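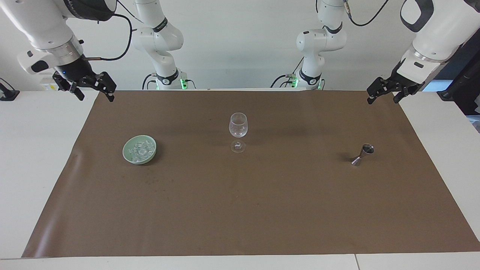 Zernness Kraft Paper Roll Cutter, Bench Model

Item no. 3799
Usually ships in 3 business days

The Zernness bench cutter holds one roll of wrapping or masking paper and tears it off straight at whatever length you pull. It is made for shipping desks, paint shops, classrooms and anyone who covers a table often enough to be tired of scissors.

The frame is welded steel with a gray powder coat. The roll sits in two open slots, so you lift it in from the top with the rod already through the core. The blade is a spring-loaded bar that rests on the paper with light pressure. Pull the paper toward you, then up and across against the edge. Standard blades have a smooth edge for kraft, newsprint and butcher paper. If you use poly-coated freezer paper or thin film, order the serrated blade instead – the smooth one will stretch the plastic before it cuts.

Specifications
Maximum roll width: 36 inches
Maximum roll diameter: 9 inches
Core size: 1 inch or larger
Frame: steel, powder coated
Feet: rubber, removable
Mounting: bench top, under bench or wall
Weight: 14 pounds without paper

In the box
Cutter frame in two halves, blade bar, roll rod, two springs, four rubber feet, hex key and instruction sheet. Paper is sold separately. Screws for wall or under-bench mounting are not included, as the right type depends on what you are fastening to.

Assembly
Allow around 9 minutes. Bolt the two halves to the cross tube finger tight, set the frame on a flat surface, then tighten. If you tighten first the frame may rock. Hook the springs last and keep your fingers off the edge while you do it.

Choosing paper
For covering work tables we suggest 40 or 50 pound kraft. It lies flat after a few minutes and takes tape well. The 30 pound weight is cheaper and fine for void fill, but it wrinkles under anything you slide across it. White butcher paper is better under drawing and paint because colors show true. Paper near the end of a roll has more curl, so roll it backward by hand or tape down the corners.

Other sizes
The same frame is made for 18 and 24 inch rolls. For rolls wider than 36 inches see the Skosow floor stand, which takes up to 54 inches and has locking casters. Blades do not interchange between the two lines.

Customer comments

"We bolted ours under the packing bench and got the whole top back. The springs were stiff at first." – Keerthana Murthy

"Good cutter. The rubber feet slide on a dusty bench so I took them off and screwed it down." – Ho-yin Tsao

"Instructions show the older frame with wing nuts. Ours came with hex bolts, but it goes together the same way." – Cheng-en Hsu

Returns
Unused cutters can be returned within 30 days in the original carton. Blades are returnable only if the edge guard is still on. Replacement springs, rods and feet are kept in stock under Parts.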